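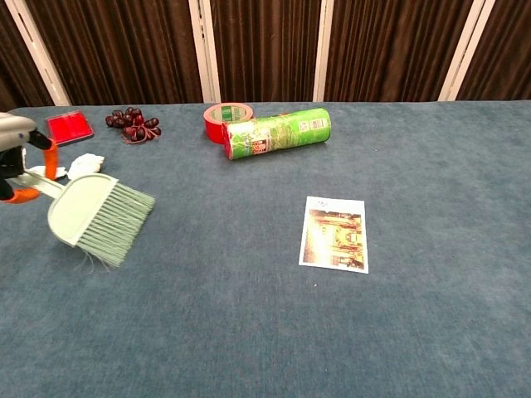 Ticket 2669
Subject: Carpeted worktable, paper debris not lifting during clearing
Submitted by: Sharon Kariuki, Dalgleish Activity Room
Handled by: Jessie Haldane, Facilities Support
Status: Closed

Reported issue
Small white scraps and pieces of crumpled tissue remain on the blue-gray carpeted tabletop after the craft table has been cleared. The pale green dustpan brush moves the larger pieces but leaves lint behind. The requester also notes that the bristles have begun to spread and asks whether a replacement may be ordered.

Log

9:25 a.m. – Ticket received and assigned. Requester asked to confirm which items are normally left on the table while it is brushed.

10:10 a.m. – Requester replied that the red ink pad, the roll of red tape, the snack canister, the artificial grapes and the postcard generally stay out. Advised that all items be moved to the side shelf first. The ink pad should be closed before any brushing begins, as lint on the surface will affect stamping.

11:40 a.m. – Requester brushed in one direction only, using short strokes toward the near edge. Scraps cleared. Fine tissue lint still present along the weave.

1:15 p.m. – Lint roller issued from supply cabinet 6. Requester reports that the remaining lint came up on the second pass.

Resolution
Brush to be kept for scraps – lint roller to be used for tissue. Replacement brush requested under supply order 1247. The current brush may remain in service until the new one is delivered.

Please reply to this ticket if the problem returns.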